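**To:** arm-maintenance list
**From:** Equipment Office, Branorside
**Subject:** Re: Cable slack and rest position on the Llorente bench arm

Dear colleagues,

The Equipment Office has received the message quoted below and is replying to the full list, as the same points apply to the unit at Fostow.

> Sarla Sachdeva wrote:
>
> The Llorente arm stopped twice during the February run with a communication fault on the wrist servo. Both stops came at full reach to the left. I reseated the connectors and the fault has not returned, but I would like a written rule for how much slack the harness should have. The current setup sheet says only "sufficient." I would also like to know whether clear tape on the links is acceptable as a permanent fix or should be replaced with ties.

The setup sheet will be revised. Until the new version is issued, the following instructions apply.

Servo leads must pass each joint with enough free length for the joint to reach both of its limits without pulling on the plug. Check this with the power off, moving the arm slowly by hand. The heavier black cable should lie over the links and leave the arm low down, where it can rest on the table in a wide curve. It should not be wound around a link to take up extra length.
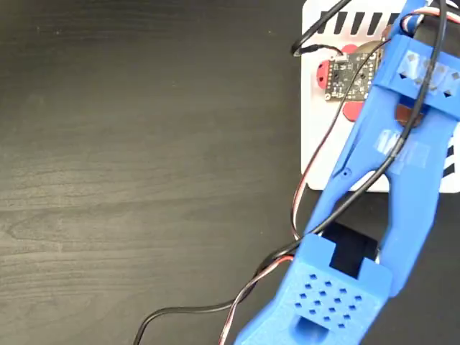
Clear tape is acceptable on the printed blue parts for the present. It must lie flat, and it must not cross a gap between two moving parts. Replace any piece that has begun to lift at the corners. Ties may be used in its place if they are left loose enough for the lead to slide — a tight tie close to a joint puts the strain back where we are trying to remove it.

When a communication fault occurs, please work in this order:

1. Stop the program and switch off the supply.
2. Note the joint position before moving anything.
3. Inspect the plug at each end of the lead concerned.
4. Reseat both plugs, then repeat the hand check described above.
5. Restore power and run the Umix test routine through 8 cycles.

If the fault returns within those cycles, replace the lead. Do not swap servos between joints as a test. The Fostow unit lost its calibration that way, and it took 2 people most of an afternoon to restore it.

The Llorente log shows 1,788 completed cycles from the last calibration to the first stop. That total is well within the service interval, and the servo itself is not considered suspect. The lead will be kept with the log in case the fault comes back.

After any work on the wrist or the gripper, confirm the fingertip position against the objects used in the normal pick routine, and leave clear table on every side of the approach. Small circuit boards near the gripper should be checked at the same time, with attention to the thin wires trailing from them.
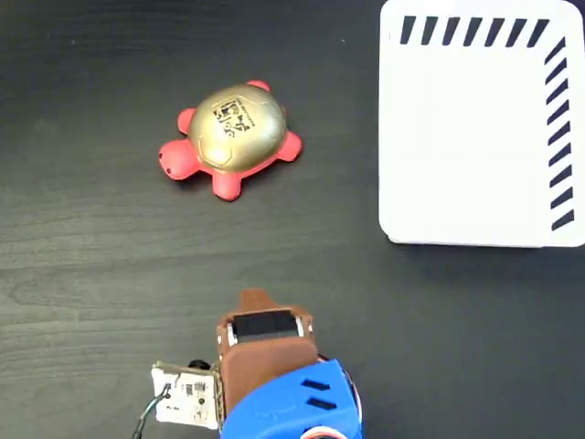 Does the arm need a full recalibration after a lead is replaced?

A lead replacement alone requires only the home position check, provided that no servo horn has been removed. If a horn has come off, carry out the full procedure in section 7 of the setup sheet and enter the new offsets in the log.

Comments on these interim instructions should be sent to the list and not to individual staff. Sites that have already written their own rules for harness slack are asked to attach them, so that they can be compared before the sheet is revised.

Sincerely,

Equipment Office
Branorside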